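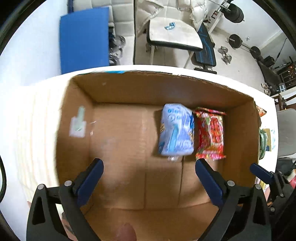
Stimeo have released their second full-length album, Tolance, and this site is pleased to offer an assessment of it following repeated listening over the course of June. The record contains 11 songs and was produced by the band themselves, with additional engineering by Iolanda Falcão, who also plays piano on two tracks. Readers who followed the group's first album will recall its reliance on layered guitars and short running times. Tolance keeps the guitars and is considerably more patient with them.

The opening song, "Fedthorpe," is named for the town in which three of the four members attended school. It begins with a single organ chord held for most of a minute before the drums enter. The tempo is set at 126 beats per minute, a figure printed beside the title on the lyric sheet, as is the case for every song on the album. This may be of interest to musicians. Other listeners will notice chiefly that the chorus is withheld until the song is more than half over, and that it is a very good chorus.

"Ordinary Weather" and "The Long Counter" follow without a pause and should be heard together. The former is the nearest the band have come to a conventional single. The latter is built on a bass line that does not change at any point, over which the singer reads out what seem to be the terms of a lease. The vocal is placed low in the mix, and several lines could not be made out until the lyric sheet was consulted.

The middle of the album is less secure. "Sampaio" is an instrumental of some delicacy, with Falcão's piano recorded so closely that the pedal can be heard, but it is succeeded by two slow songs in the same key, and the sequence would have benefited from a faster piece between them. The second of these, "Harbor Rules," also repeats its final verse to no clear purpose.
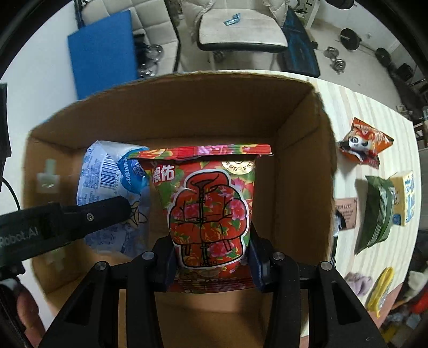 Filed under: Album Reviews

Matters improve with "Second Notice," a brisk song with handclaps and a guitar solo that lasts exactly as long as it should. The closing track, "Return by Noon," adds a choir of 30 voices, recorded in a single afternoon according to the sleeve notes. The arrangement is restrained. The choir sings one word for the first two minutes and is given a full melody only at the end, when the band have stopped playing.

Tolance is recommended to those who admired the first album and to those who found it hurried. The vinyl edition places "Sampaio" at the start of side 2, where it is heard to better advantage. A review of the band's forthcoming live recording will be published here once a copy has been received.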